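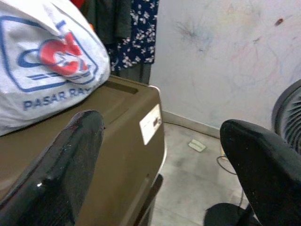 Wrist cam view, bag on the brown container, both fingers showing. Scribbled wall behind.

How to run a home-robot demo at an open day

Written up quick after the Hastside open day so the next crew doesn't start from scratch. It covers a two-finger arm with a wrist camera, doing tidy-up jobs in a lived-in room. If you're demoing a welding cell or a line robot, different page, see Kerstin Eklund's notes.

What you need

The arm, charged or plugged in. Spare finger pads. A second screen for the wrist view, big enough to read from the back row. Painter's tape. A few plastic shopping bags, all different. A stop button that someone is holding the whole time. Not on the table. Holding.

Step 1. Pick one job

One. We tried to show four last November and people wandered off during the changeovers. Bag off a container is a good one - everybody knows what it should look like, and it's harder than it looks. Plastic bags change shape every time you touch them. Visitors get that straight away once they see the grip close.

Step 2. Leave the room alone

Don't clear it out. Clothes hanging up, marks on the wall, a fan on the floor, all good. A visitor asked Bronisława if it would work at her place "with the kids' stuff everywhere" and a bare white lab would've been no answer at all. What you do want to move: anything breakable within arm's reach and anything you'd trip on.

Cables get their own check. Walk the floor, look for thin black ones especially, they vanish in the wrist view as soon as a finger goes in front. Tape them or reroute them.

Step 3. Set the wrist camera

Both finger tips should show in the bottom corners, with a clear gap between. If you can only see one, the mount has slipped. Loosen, nudge, tighten, check again. Wipe the lens. Wipe the pads too, glossy black shows every scratch and fingerprint on a big screen and people do ask.

Watch the glare. Shiny pads plus a shiny container plus a window can throw the exposure. Half-close the blind on that side and leave it.

Step 4. Do a slow dry run

Speed at 40 percent for the first pass. Come in from above, stop short, look at the screen. You want the loose part of the bag between the fingers and not the container lid underneath. Fingers that catch the edge of the lid will drag the whole thing along and it makes an awful noise.

Part draped over a corner? Start from the bunched-up bit on top. The hanging edge swings around and you'll chase it.

Lift straight up, then across. Never across first.

Step 5. Run it for visitors

Groups of up to 10. More than that and the back row can't see. Tape line on the floor 2 metres from the base, everybody behind it, kids included. Say out loud what the arm is going to do before it does it. Then do it. Then let someone pick where the bag goes next time - scrunched, flat, hanging off the side. That's the part they remeber.

Put the wrist view up beside the real thing. People look back and forth. Give them a minute with it before you start talking about grippers and training.

Step 6. When it misses

It will. Stop, open the fingers, back off, go again. Don't reach in and fix the bag by hand with the arm live. Kerstin is very firm on this and she's right. Two misses in a row, press stop, reset the bag, carry on chatting while you do it. Nobody minded the misses at Hastside, a few clapped harder after one.

Questions you'll get

Does it know what a bag is? Explain what your setup does, keep it short.
How much does it cost? Söderlund quote is in the folder, don't guess.
Can it fold laundry? Not this one, not yet.
Can I have a go? Only on the Kokeo practice pad at the side table, never the live arm.

Packing up

Park the arm, power off at the wall, then pads off. Pads go in the Vuller case, foam side in. Sign-in sheet had 167 names on it this year so bring a second pen and more paper then you think. Tape comes up easier if you pull it the same day.

Corrections to Bronisława Wieczorek please, she keeps the master copy.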